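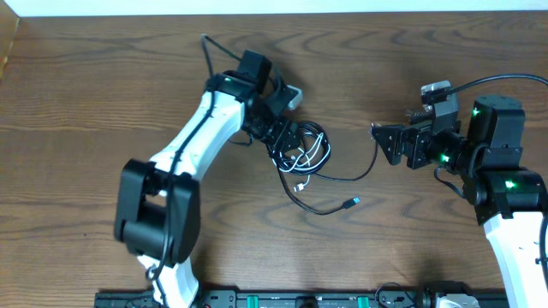 Handout 6, p. 20

Provenance Research: Gaps in Ownership

A gap is any period for which no owner is documented. Record the last known holder, the next known holder, and the source for each.

Case: the Githolm panel, inventory no. 938. The Kamine sale catalog lists it with 2 labels on the back. The Cukden museum register lists one. Treat the labels as separate evidence and date each by its paper and type.

Reading for May: Ruiz-Ortega file, export permits only. Bring your completed gap table.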